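Opinion | Food & Home

Put the Date Where I Can Read It

By Muthoni Barasa
11/5/22

I threw out 15 jars and bottles in March. Most were probably fine. I couldn't find a date on four of them, and on the rest it was stamped in gray ink on the lid or under the base.

Food makers spend plenty on the front of a package – color, lettering, a nice shape. The date gets whatever space is left.
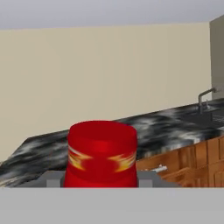
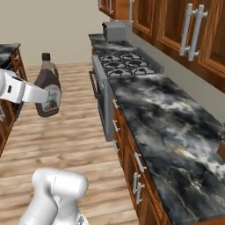
SHOPPING

A red container or a bottle of syrup is easy to pick out on a shelf. Knowing how long to keep what you bought is harder. My neighbor Wycliffe Kioko is 71 and writes the month on everything with a marker when he gets home to Dargate. He shouldn't have to.

I would like one rule: the date goes on the front, in dark print, as large as the weight. Stores could ask for it tomorrow.

Related
Why I Stopped Buying in Bulk
The Lultila Market Needs Longer Hours
Who Reads the Small Print?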